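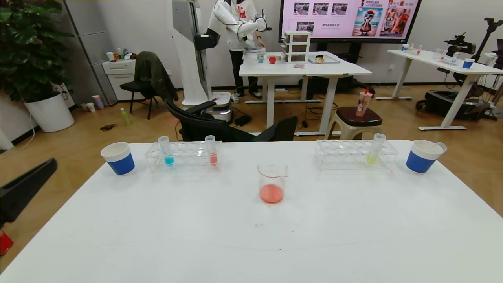
Arm lets go of tubes early over the cup - anyone else?

Posted by tubewrangler
Right, I'm stuck. We've got a two-arm setup doing a pour-and-discard job: pick a tube from the rack, tip it in the beaker, drop the tube in the paper cup at the end of the row. Coloured water only, thank goodness. Since we moved to the new Sulden gripper firmware the right arm opens before it's over the cup. 11 drops short out of 410 runs. Doesn't sound like much, but every one of them means someone walking over to pick up a tube, and I don't love people leaning in there while the other arm is still live.

No fault in the log either. It thinks it did a beautiful job.

Posted by gellosby_dan
Grip force threshold. Had the same thing in January. The tube slips a bit, the fingers close up, the controller reads that as "released" and carries on to the open step. Bump the force up a notch and see.

Posted by Fragkou
I wouldn't bump anything on thin plastic tubes, you'll crack one. Sounds like a timing problem to me. Is the open command triggered by position or by a timer?

Posted by tubewrangler
Position, supposedly. Grabbed this during a slow run this arvo, going at quarter speed:
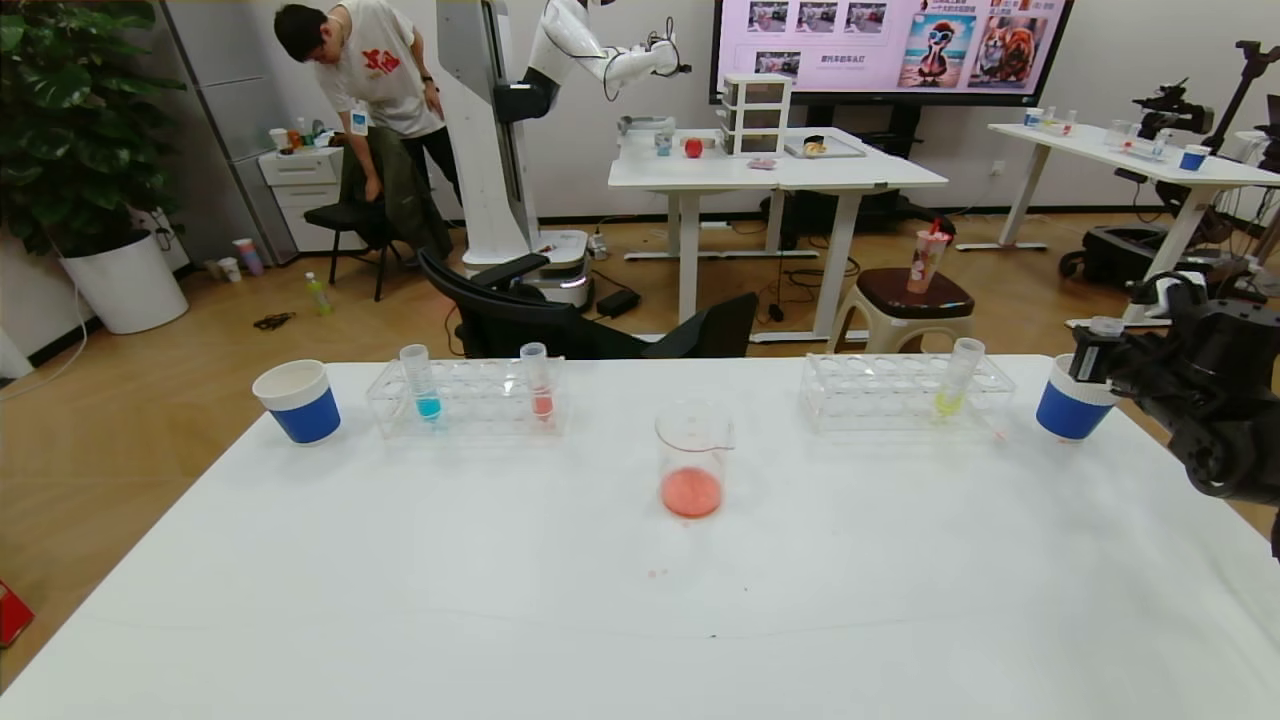

Right arm with a capped tube, up by the right-hand cup.

Posted by Fragkou
Okay, so it's holding upright and it's left of the cup. If your cup position is saved from an old calibration, a couple of centimetres is all it takes. When did you last redo it?

Posted by tubewrangler
Er. Before we swapped the table cover.

Posted by gellosby_dan
Ha! Still reckon it's force, but do the calibration first, it's free.

Posted by Leonidas Theodorakopoulos
Can we go back to people leaning in? That worries me a lot more than the tubes. At Hirkville we had a bloke get his wrist pinched doing exactly this, and he was sure the arm had finished. Both arms stopped, every time, before a hand goes over that table. Also wipe up your drips, there are red spots in front of the beaker.

Posted by gellosby_dan
Bit much for coloured water, mate. You'd be hitting the stop all day.

Posted by Leonidas Theodorakopoulos
The wrist didn't care what colour the water was. Hit it all day.

Posted by tubewrangler
Fair call, I've told everyone e-stop first from now on. Recalibrated too - the saved cup position was out by 2 cm. 4 short runs done since and no early drops, so I'll leave it going tomorrow and post the numbers. Dan, if it plays up again I'll try your force setting.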